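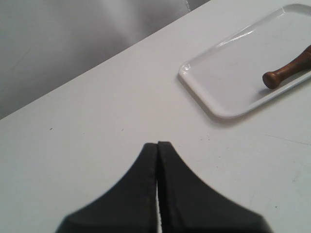 Brosis Open Day: Your Questions, Answered

We've had a lovely pile of emails since we announced the open day, and many of them ask the same things, so we've gathered the answers on one page. Please read it through before you write to us (though if your question isn't covered, do write, we like hearing from you!).

When is it, and when should I show up?

The open day is 29 Jul 2018. Doors open at ten in the morning and we close up at four. You don't need to be here right at ten, and the first hour tends to be the busiest, with a line for the arm demonstrations. If you have small children who don't care for lines, the hour after lunch was much calmer when we did this in 2017.

Where do I go once I'm there?

Come in through the front entrance on the parking lot side, not the loading dock, even though the loading dock looks more like a front entrance than the front entrance does. Sign in at the desk, pick up a name sticker, and follow the blue tape on the floor. It takes you past the coffee and into the demonstration room.

Does it cost anything?

No, it's free, and so are the coffee and lemonade. Lunch is on your own. There's a sandwich place across the street, and you're welcome to bring food back and eat it at the picnic tables.

Do I need a ticket?

Not for the open day itself. The small-group sessions with the arm do need a sign-up, because we only take 5 people at a time and we want everyone to be able to see. The sheet is at the front desk, and there are enough slots for 40 people over the day. We hold a few back for the afternoon, so please don't give up if the morning is full.

What will I see in the demonstration room?

Mostly tabletop work. We have an arm with a two-fingered gripper at a white table with a gray curtain behind it, and the jobs it does are the kind you do in your own kitchen without thinking: reaching for a thing in a tray, getting hold of it, putting it down somewhere else. A wooden handle lying in a white tray is a good deal harder than people expect. It's round, it narrows and thickens along its length, and the rim of the tray is right there waiting to be bumped. Each session runs through a few tries, and whoever is leading will talk you through what the arm is doing and take questions the whole way. Some of those tries will fail. Visitors usually like those best, and we've stopped being embarrassed by it.

I saw one of these at a trade show and it was much faster. Why is yours so slow?

You probably saw a machine doing one motion over and over, with every part arriving in the same spot. The Jernier demonstration at the far end of the room is like that, and it's great fun to watch, so do walk down there. Our own arm is working from what its cameras show it, and we keep the speed low when there are guests nearby. Patience is a big part of this work – ours and, we're afraid, yours too.

Can I drive the arm myself?

Yes, if you're in one of the small groups and there's time left at the end. Woo-jin Hyun leads most of the sessions and will show you how. Everybody closes the fingers on thin air the first time or two, so don't feel bad. Children can take a turn with an adult next to them.

Can I bring something from home for it to pick up?

We love this question, and the answer is yes, within reason. One item per family, please, nothing sharp, breakable, or alive, and nothing heavier than a full soup can. Wooden spoons and stuffed animals are welcome. We can't promise every item will get its turn, but we'll try.

May I take pictures?

Please do, in the demonstration room and outside. Leave your flash off near the arm, and ask before you take pictures of other visitors. The workshop behind the glass is off limits for photos.

Is the building accessible?

The whole route is on one level, and there are chairs in the demonstration room. If you'd like a quieter visit, email us beforehand and we'll find you a slot in the last hour.

What if I can't make it?

We're planning a smaller evening in August with our neighbors from Van Wyk, and the details will go on the events page as soon as we've settled them. Teachers can also write to us about bringing a class once school starts again.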